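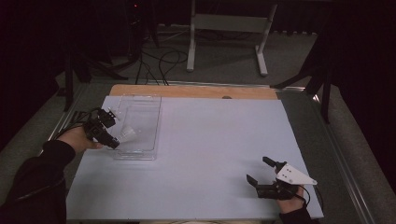 Nullholm Middle: rolling start or waves?

Tri and Multisport > Race chat
Thread started 31 Jan 2019

pebbledash
Right so the email's gone out, Nullholm is switching to a rolling start this year. No more age group waves. You seed yourself by expected swim time and they let you in a few at a time off the slipway. Entries open in March. Thoughts? I quite liked the waves. Knew who I was racing.

wetsuit_wally
Good. Waves were carnage. Got kicked in the goggles at the first bouy two years running.

Marnie T
Hate it. You come down the finish straight next to someone in your age group, bust a gut to beat them, then find they started ages after you and you've lost anyway. What's the point of racing if you can't see the race.

wetsuit_wally
The point is not drowning, Marnie

Marnie T
nobody was drowning, it's a reservoir with a canoe every ten yards

slowtwitch_sue
I'm with Wally. Last year the wave behind me swam straight over the top of us at the far turn. I don't care about placings so easy for me to say I know. But bike course was also rammed when all the waves bunched on the climb out of the village. Spread people out from the start and that sorts itself.

Marnie T
Does it though. Everyone lies about their swim time. You get folk who've done one good 400 in the pool putting themselves at the front and then you're climbing over them. Same kicking, just different people doing it.

pebbledash
That's my worry. Is anyone checking the seeding?

Kha Phan
Did Desteck last season which has been rolling for a while now. Some notes

- pens had big signs but no checking at all. I went in the one I thought I'd swim and was passing people in breaststroke before the first turn
- still much calmer than a wave. No comparison
- bike was better at the start, then packs formed anyway on the flat bit after the dual carriageway. So not a cure for drafting
- results were a mess. I was 42nd on the printed sheet and 59th by the evening when everyone's start mats had been sorted out

Not a disaster. Chip timing was Diltex and their live tracking fell over for most of the run, which didnt help. My wife thought I'd stopped on lap 2.

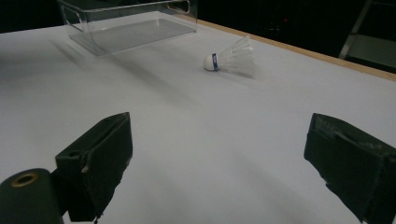
Would do it again mind. The swim was the first one I've enjoyed in open water, got out with my heart rate somewhere sensible and had a better bike for it. Transition was quieter too, could find my rack without having to climb round people.

wetsuit_wally
Thank you. Proof.

Marnie T
Proof of what, he dropped 17 places sat in the pub!!

Kha Phan
Was in the car but yes

slowtwitch_sue
Kha how long did you stand about in the pen? I get cold. Bare feet on concrete is no fun early doors

Kha Phan
Up to 17 mins for the ones at the back I think. I wore old socks and chucked them at the water's edge, loads did. Take a drink down with you as well.

old_ma_racer
Used to do the Ma sprint when it was one mass start off the beach, everybody in together. Best bit of the day. You all sound like you want a time trial.

wetsuit_wally
I do want a time trial, yes. With a lie-in

pebbledash
Could they do a compromise, rolling for most of us and a proper wave for anyone going for the age group podium? You'd have to tick a box when you enter. I'd tick it, even though I've no chance.

Marnie T
That I'd sign up for. Will email them. If it's rolling for everyone I'm off to do something else that weekend

slowtwitch_sue
Do email, they were decent about the cut off thing when people complained. Does anybody know if the cut off runs from your own start or from the last swimmer in? Email doesnt say and it matters a lot at my end of the field.

Kha Phan
Desteck was from your own start for the swim, then a clock time for the bike. So going in late cost you. Worth asking before you pick a pen

pebbledash
Good shout, hadn't thought of that. Will ask and post the reply on here.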